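Unden Hand-Held Gripper Kit, Two-Finger, Blue Pads
Parts kit for home and shared-workshop builds 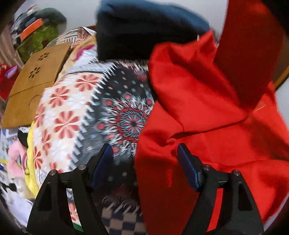 The Unden with its fingers open over a pile of laundry and bedding.

Price: $189, plus shipping
In stock: 7
Sold by: Berisha Workshop Supply, Rodevthorpe

We held off listing this one for a while. Most hand-held grippers that come through the shop are sold on the strength of a video where somebody picks up a foam cube, puts it down, and picks it up again. A foam cube is about the friendliest thing a gripper will ever meet. Cloth is a much ruder test, so that's what we care about here, and the maker's sheet has very little to say on the subject beyond "suitable for soft goods." We would like to know which ones.

What you get

A bag of black printed parts for two fingers with triangular cutouts, two blue rubber pads, the pivot pins with their caps, a handle in halves, a trigger linkage, a camera mount and a packet of screws. No camera. No motor either: your hand opens and closes it. If you want the motorized wrist adapter so the same fingers can go on an arm, that's a separate part and we don't stock it, having had two samples and sent both back.

The instructions are a folded sheet with drawings. Hadiza Bashir built our shop unit on the bench with no help and needed most of an evening. Her notes are tucked into every kit we ship, and we'd suggest reading those first.

Building it

Press the pivot pins in before you fit the pads. The sheet shows it the other way round, and you will end up peeling a pad off again to get at the joint. The holes run tight on some sets. Open them up by hand with a small drill bit, a turn at a time, and stop as soon as the pin slides. A sloppy pivot lets the fingertips cross, and there is no fixing that short of a new finger.

The handle screws go into plain plastic. Snug is enough. Timothée Tessier stripped two of them on his first go and now runs the whole handle on zip ties, which works better than it ought to.

Camera mount: it fits the common small action cameras, provided you are happy with the angle it gives you. It doesn't tilt. With a wide lens you get dark corners and both fingers low in the view, and plenty of people building these want exactly that. If you wanted a clean shot with no hardware in it, buy something else.

How it does on cloth

Fair. The fingers give a little as they close, and the pads grab a fold of fleece or a T-shirt without much fuss. A single flat layer of sheet is another matter — you can chase it across a mattress for quite some time. Heavy quilts will lift at a corner, but the weight pulls the tips apart if your trigger hand gets lazy. The maker claims the pads are "washable and grip-stable." We have washed them. As for the second part, ask us again in November.

We can't tell you whether recordings made with it will teach an arm to sort your laundry. The box hints that they will. Hakim Sinaga, who looks after our robotics shelf, has been hearing that about one product or another for years and still folds his own shirts.

Specs

Fingers: 2, black, with triangular cutouts
Pads: blue rubber, replaceable
Drive: hand trigger
Weight, built, no camera: around 18 ounces
Tools needed: small Phillips driver, pliers, hand drill bits
Spare pad pair: sold separately, ask for price

Compared with the Willer

The Willer is the other one we carry. It arrives assembled and feels better in the hand, but its pads are molded in, so a torn pad means a whole new finger. For a shared workshop where things get dropped, we'd take the Unden. For one careful person at a desk, probably the Willer.

Returns

Unopened kits only. Once the pins are pressed in, it's yours. Missing a part? Write to Endang Tuhumury at the parts counter and say which one. Small parts go out on Tuesday.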